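Away Form and Travel in the Fivemmont Amateur Soccer League
Student Project Report, Sports Studies
Dec 17, 2021

1. Purpose
The project examined whether clubs in the Fivemmont league earn fewer points after long bus trips. The season opened in August. Results were taken from match sheets for 170 games.
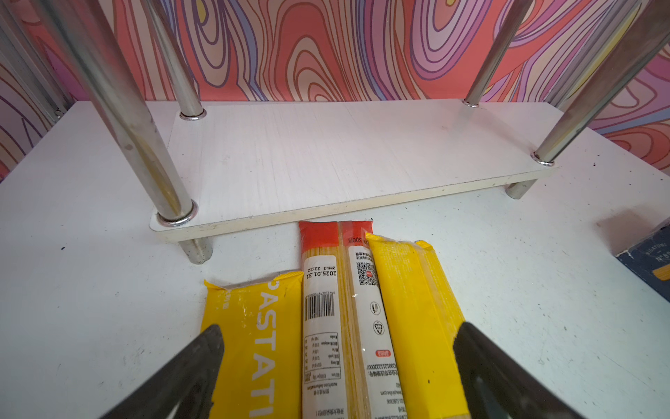
Figure 1. Packages of dried pasta beside a white shelf board.

2. Method
Each away game was placed in one of two groups, with 70 miles as the dividing line. Games moved to a neutral field were left out. Distances were measured from the home field of each club. Lutido changed fields during the season, and both addresses were used.

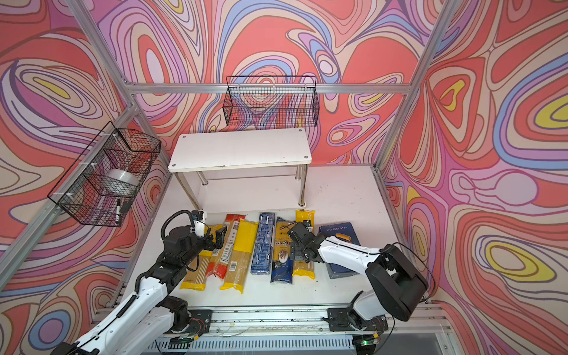 Figure 2. White table with small shelf and wire mesh baskets.

3. Results
Mivico won 2 away games, both on short trips. Its longest trip, 185 miles to Kuipers, ended in a goalless draw. Across the league, visiting teams conceded more goals after long trips, mostly in the second half. 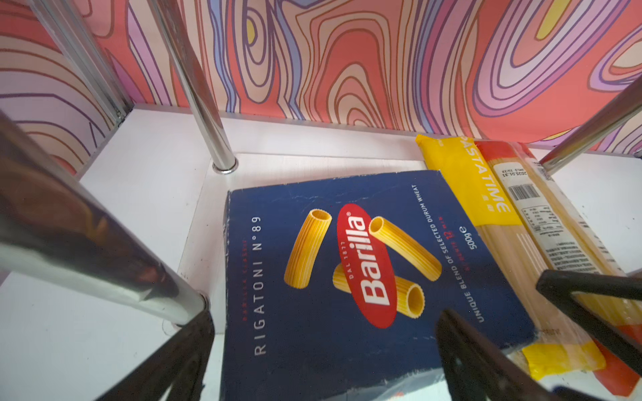 The first-half figures showed no clear difference between the groups. Arrival times were not recorded on the match sheets, and the effect of a late arrival could not be tested.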